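Clearing the Lounge Tables: Paper Cup Use and Table Turnover in the Fanley Building

Project report, Introduction to Facilities Studies
Submitted March 3, 2023

1. Background

The ground floor lounge of the Fanley Building is open to students and visitors all day. It has a coffee counter run by Grirneo, and most drinks are sold in paper cups. There are trash and recycling bins next to the counter and one more by the stairs. Cups are still left on the tables, and people who come in later either move them aside or go sit somewhere else.

Our group wanted to find out how many cups are left behind, where they are left, and whether a small change in the room would help. The budget for the project was 200 dollars, and we were asked not to move any of the furniture.

2. Method

We observed the lounge on 22 afternoons. At the end of each one we walked a fixed route from the counter to the windows and wrote down every item left on a table with no one sitting at it. Items were sorted as paper cup, other drink container, food packaging, or other. Flowers and vases belong to the lounge and were left out of the tally.

We did not try to record what was in the cups. Our first tally sheet had a column for full, half full and empty, but two observers often disagreed and we dropped it after the second afternoon. A cup standing upright and a cup lying on its side both counted as one item. Stacked cups were counted separately.

The stone tables gave us some trouble at first. They have a polished top, and the ceiling lights leave bright white spots on it. From across the room a glare spot and a white cup rim can look alike, so we made it a rule to walk up to each table before writing anything down.
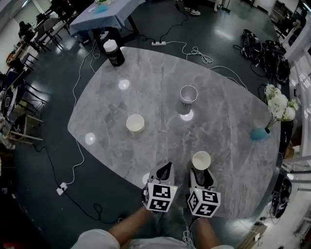 The oval tables also have no corners, and this seems to matter. On the square tables near the stairs, people tended to push their used cups into one corner. On the ovals the cups ended up spread over the whole top, so a table with only three cups on it could look fully taken. Several people told us they had passed by a table like that and assumed someone was coming back.

3. Results

Over the whole period we recorded 241 paper cups. Other drink containers were much less common, and food packaging was mostly napkins and pastry bags. The tables farthest from the bins had the most cups. The two tables beside the counter were nearly always clear, probably in part because the Grirneo staff wipe them down when they have a minute.

For the second half of the observations we put a cup collector, a tall tube sold by Trerex, next to the window tables. Fewer cups were left on the tables near it. The tables in the middle of the room did not change. We had expected people to walk a few extra steps to use the collector, and most did not.

4. Problems

One afternoon was lost to a private event and was made up the following week. The collector filled up faster than we planned for, and on two days it was full before we arrived, so the numbers for those days are less reliable. We also had no way of knowing if a person had left for good or had only gone to the restroom – we waited five minutes before counting a table, but this was a guess.

5. Recommendations

We suggest a second collector in the middle of the room, within reach of the oval tables, and a liner with a larger capacity. Sibiya makes one that holds 3000 flattened cups, but it is too large for this room and would block the path to the stairs. The smaller Trerex model is enough if it is emptied at noon and again at closing.

A sign on the tables was discussed. The building office prefers to keep the tops free of signs, so we did not test it.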